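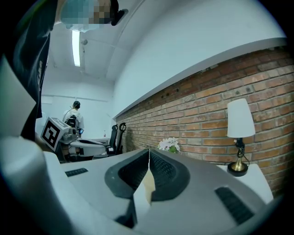

The Corner by the Brick Wall

I've had a thing about table lamps for as long as I've paid my own electricity bill. Put me in a strange building and I'll find the one small lamp in it within a minute or two and go and stand next to it like a moth.

So you can imagine how I got on at Wilutier, the old works on the Esulberg side of town that has been turned into shared rooms for anyone who needs a bit of space for the day. The ceiling has a long fluorescent light on it, as bright as you'd expect. But over by the red brick there's a white side table, and on the table there's a lamp with a plain white shade, a black stem and a round brass base, and I'm afraid that was me settled for the afternoon.

I love what brick does for a lamp. Those oranges and reds are all slightly different, and a plain white shade in front of them looks twice the lamp it would look against magnolia. The flex is the twisted black sort – I've been putting off buying some for my own hallway since April and now I think I'll have to. And then there are flowers, white ones with plenty of green leaf, which is exactly as much flower as that corner wants. Anything pink would be fighting with the wall.

I went home full of ideas, obviously, and they didn't all survive the bus ride. I haven't got a brick wall. I've got woodchip, and a landlord. What I have got is a side table from Nouri, the second-hand place behind the station, which cost me 5 pounds and wobbles if you look at it. Two coats of white eggshell later (I should have sanded it first, don't write in) it's really very smart!

The lamp has been harder. Wurkus, the lighting shop on the parade, had a brass-footed one I'd have carried home in my arms, until I turned over the ticket and saw 500. The bigger version was 1,000. I put it down very gently. In the end I found a black stem with no shade at a house clearance, bought a white drum shade to go on top, and I'm still hunting for a bit of brass for the bottom.

Flowers I can manage. I've been getting white stocks from the market and cutting them short so they sit well below the shade – they smell lovely when the bulb's been on a while, and they last until the following weekend if I remember to change the water.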